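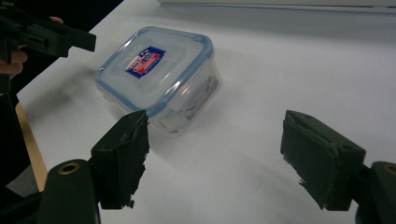
4. Getting the grasp labels right

By now you should have Lallow installed, both hand units paired and a few takes sitting in your Sosstead folder. If the folder's empty, go back to section 3 and check the save path, as I can't help you much from here without something to label.

This is the section I get the most emails about, so I've rewritten it from scratch. The old version assumed you'd already trained a policy or two, and plenty of you hadn't. What we're doing is turning a raw two-handed take into something the planner can learn from: finding where each hand starts to close, where it lets go, and what it was after in between. Lallow has a first go at all of that by itself. Your job is to catch it when it's wrong.

I'll use a lidded food box on a pale table all the way through, with one unit in each hand. See-through plastic is a rotten thing to start on from a perception point of view, but I'd sooner you met the problems now than three weeks into a project!

4.1 Open a take

1. Start Lallow and pick Takes from the left-hand menu.
2. Choose a take and press Open. The first time you do this it builds the previews, and on my old laptop that's long enough to put the kettle on.
3. You'll get two video strips, one for each hand, with a grey line under each. The grey line is finger opening: high means wide apart, low means closed.
4. Drag the playhead to the very start. Both lines should be high. If one is low, the zero is off and you need section 3.6 before going any further.

Note: the strips are named by unit, A and B. They don't know left from right. I hold A in my right hand out of habit and have regretted it ever since, so do pick a rule and write it on the wall.

4.2 Check the two hands agree about time

I used to skip this one. Please don't.

1. Find a moment when both units can see the same thing happen. A lid coming off is good, and so is one hand passing in front of the other.
2. Put the playhead on that moment in strip A.
3. Look at strip B. The same thing should be happening there.
4. If it isn't, hold Shift and drag strip B until it is, then press Lock.

Once they're locked, the offset is written into the take and everything later on uses it. You can unlock, but it throws away any labels you've made (yes, I know, it's on the list).

4.3 Mask your own fingers

The camera on each unit looks straight down past its own fingers, so they're in every single view. Left alone, the object finder gets terribly excited about them.

1. Go to Perception, then Self mask.
2. Scrub to a bit where the fingers are wide open with plain table between them.
3. Press Paint and cover both fingers, including the pads. Go a little over the edge.
4. Scrub to a bit where they're fully closed and do it again. Lallow fills in everything between the two.
5. Press Test. The mask shows in orange and should follow the fingers as they move.

Be generous around foam pads. When foam gets ragged, the loose bits stick out past the outline you'd naturally draw, and the finder will report each one as a tiny object hovering near the grasp. I once had a planner carefully avoiding a crumb of foam for a whole afternoon. If you change pads, redo the mask, even if the new ones are the same size.

Note: the mask only covers the fingers belonging to that unit. The other hand is dealt with in the next bit.

4.4 Tell it about the other hand

With two people's worth of kit over one table, each camera will sooner or later catch the other gripper, usually poking in at a corner with your actual hand wrapped round it. Lallow has a setting for this and it's off by default - I keep meaning to change that.

1. In Perception, tick Partner gripper.
2. Pick a view where the other unit is partly showing. A partial view is better than a full one for this, odd as that sounds, as it's what the finder will mostly have to cope with.
3. Click on the other gripper once. It should turn purple.
4. Click on any skin that's showing. That should turn purple too.
5. Step forward through the take a few views at a time. If the purple spills on to your object, press Undo and click closer to the middle of the gripper.

Dark grippers in shadow are the usual trouble. If the purple won't stick, raise Shadow lift one notch and try again. Any higher and you'll start finding things in the floor.

CAUTION: Don't use Partner gripper to hide something you simply don't want labelled, such as a mug. The planner treats purple areas as a moving arm and will wait for them to get out of the way. It'll wait for ever.

4.5 Set the object

1. Go to Objects and press New.
2. Type a name. Plain words, please: "box" is fine.
3. Draw round it in one view where you can see most of it.
4. For anything see-through, tick Clear. This tells the finder to trust the rim and ignore whatever is inside.
5. Press Track and watch the outline travel through the take.

Without Clear ticked, the outline tends to shrink on to the contents. You draw a lovely neat line round the box, press Track, and a second later it's hugging whatever you had for lunch. A coloured seal round the lid is a great help, as is a printed label, even one you couldn't read from that distance. Both give the tracker something solid to hang on to.

Glare does the opposite. A bright spot on a shiny side slides about as the camera moves, and the tracker may decide to go with it. If your outline drifts, look for a highlight first. Closing a blind has fixed more of these for me than any slider has.

4.6 Mark the grasps

Now the good part.

1. Press Suggest. Coloured blocks appear under each strip, one for every grasp Lallow thinks it's found.
2. Click the first block. The view jumps to where it starts.
3. Check that the fingers are just beginning to close there. If they're still hanging about wide open while you line up, pull the start of the block to the right.
4. Jump to the end of the block with the full stop key and check the release in the same way.
5. Pick the object from the list and press Enter to go on to the next block.

The approach counts as its own thing, and Lallow fills it in for you from the gap before each block. This matters more than you'd think. If the block starts too soon, the policy learns to close its fingers well short of the box, and you get that sad little pinch at thin air.

Two settings are worth knowing about. Closing threshold is how far the grey line has to drop before Suggest takes any notice; mine lives at 7 and I've had no reason to move it. Minimum hold is in milliseconds and starts at 200. If you do quick taps or nudges, leave it there. If you only ever pick things up and carry them, 800 gives you far fewer silly suggestions to delete.

4.7 Export to Plindov

1. Press Check. Anything unfinished is listed in red, and clicking a line takes you to it.
2. When the list is empty, press Export and choose Plindov.
3. Leave Relative poses ticked unless your table has been surveyed.
4. Wait for the green bar. Don't close the lid of your laptop (ask me how I know).

If you see error 173, the two strips were never locked. Go back to 4.2. You'll keep your masks and objects but the grasp blocks will have to be done again, and I'm sorry about that.

Neves users: the export is the same, but choose Neves from the list and untick Partner gripper tracks. It can't read them yet and will refuse the whole file.

4.8 Odds and ends

Suggest finds nothing at all: check you've opened the take itself and haven't got the thumbnail copy. They look identical in the menu.

Outline vanishes when the hand gets close: the object has gone mostly behind your self mask. Turn on Carry through in Objects and it'll guess until the object comes back.

Purple flickers on and off: click the partner gripper again in a second view, with the hand at a different angle.

Everything's very slow: turn off Live preview. The labels are the same with it off, you just don't get to watch.

Next is section 5, training a first policy on the takes you've just exported. Keep Lallow open, as you'll need the object list from 4.5.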